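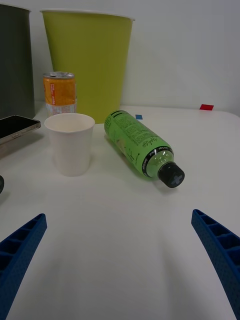 Why should a church pay a fee on rain, Humaira Warraich asked at the end of last session, when it doesn't pay property tax and the rain falls on everybody for free? And isn't "fee" just the word a city uses when it's scared to say "tax"?

I promised I'd start there, so let's start there. Those are really two questions and the second one has been to court in a lot of states, with different answers, so keep your hats on.

Week 6: Paying for stormwater
Oct 8, 2025

First, what the money is for. Rain that lands on a lawn or a woodlot mostly soaks in, or gets used by plants, or takes its sweet time getting to the creek. Rain that lands on a roof or a parking lot runs off right away, picks up oil and dog mess and road salt and whatever else is lying around, and goes into a storm drain. In many places that drain empties straight into a creek or lake with no treatment at all (I still meet people who are shocked by this, and I was shocked too, the first time!). In older cities with combined sewers it goes into the same pipe as the sewage, and a big storm can push the whole mess out into the river.

So a city has pipes to clean, culverts to replace, ponds to dredge and permit reports to write. For decades most of that came out of the general fund, the same money that pays for police and parks, and it lost nearly every budget fight. A pipe underground doesn't have many friends until the street caves in.

How the fee is figured

The usual method is to charge by impervious surface, meaning roof plus pavement plus anything else hard. The city works out what a typical house has and calls that one unit. You'll see it written as ERU, for equivalent residential unit. Every house pays for one unit, and everybody else gets measured, usually off aerial photos.

Our running case is Monar, so get these numbers into your notes:

One unit is 3950 square feet of hard surface.
The fee is $40 per unit per year.
Correia Plaza, out by the highway, measures 400 units.

Do the multiplication and the plaza owes $16,000 a year. Under the old property tax setup it paid much less than that toward drainage, since the buildings are cheap for their size and the parking lot hardly counted as value at all. You can see why the owner was upset, and you can also see why the homeowners downstream were pretty cheerful.

Now the church. A church with a big parking lot sends water into the drain exactly like a store with a big parking lot. If the fee is a charge for using a service, like the water bill, then being tax exempt doesn't get you out of it. If it's a tax, then it probably does. So Humaira's two questions hang together, and the answer to the first one depends on the second.
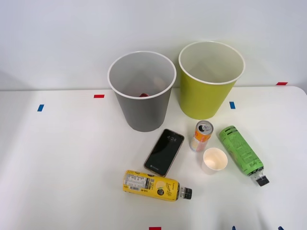
Courts tend to look at a handful of things when they decide between fee and tax, and the one I want you to remember is where the money goes once it's been collected. A fee is supposed to stay with the service it was charged for. A tax can be spent on anything the council likes. Suppose the gray bin is the general fund and the yellow-green one beside it is the stormwater fund. There's a little red something at the bottom of the gray one, so call that a drainage payment. If Monar bills you for stormwater and your money lands over there in the gray, while the yellow-green one looks empty, a judge is going to have some sharp questions, and so would I. Separate account, separate books, no borrowing back and forth without paperwork.

The other things courts look at: does the charge bear some fair relation to what you cost the system, and do you have any choice in the matter? The second one is hard for stormwater. You can turn off a faucet, but you can't very well refuse the rain. That's where credits come in.

Credits

A credit knocks something off your bill if you keep water on your own land. Rain gardens, permeable pavers, a detention pond, sometimes just disconnecting the downspouts. Monar had 700 credit applications by its first June, and they'd planned for nowhere near that, so the staff were buried. Chepkoech Nyanda's reading response pointed out that most of them would have been small residential ones, where the discount is tiny and the inspection costs the city more than the credit is worth. I think she's right, and I'd still keep them. People who dig a rain garden tend to go to meetings afterward!
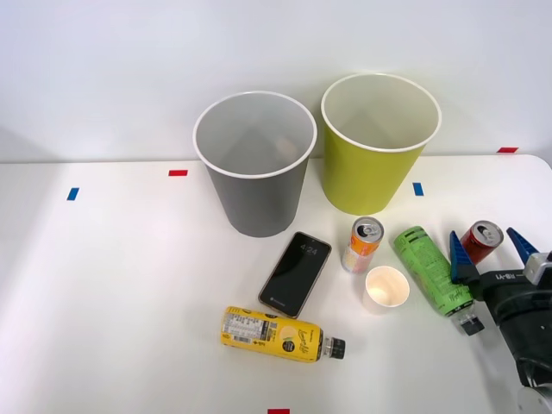 Figure 3. Gray and yellow-green paper cups, with red and blue tape strips on the table.

Where I come down (you're free to argue)

I like the fee. It gets closer to charging people for the runoff they cause, and it gives the public works department money it can plan on. My worry is the flat charge for houses. A cottage and a giant place with a three-car garage both pay for one unit, and that bothers me more every year I teach this. Some cities use tiers, small, medium and large, and the extra billing work doesn't seem to have sunk anybody.

Muthoni Kimaro and Intan Menon will take opposite sides on tiers next time. Ten minutes each, and please leave room for questions.

For next session

Read the Monar ordinance, sections on definitions and appeals only. Skip the penalties part unless you're curious.

Work out the annual bill for the Tremex warehouse in the packet, first as is, and then with half the lot converted to permeable pavers. Show your units. The ordinance rounds up to the next whole unit, which trips people up every time.

Write one paragraph on whether a public school should pay. Rocío Zúñiga has the sign-up sheet for the drain walk, so see her if you missed it, and wear shoes you don't care about.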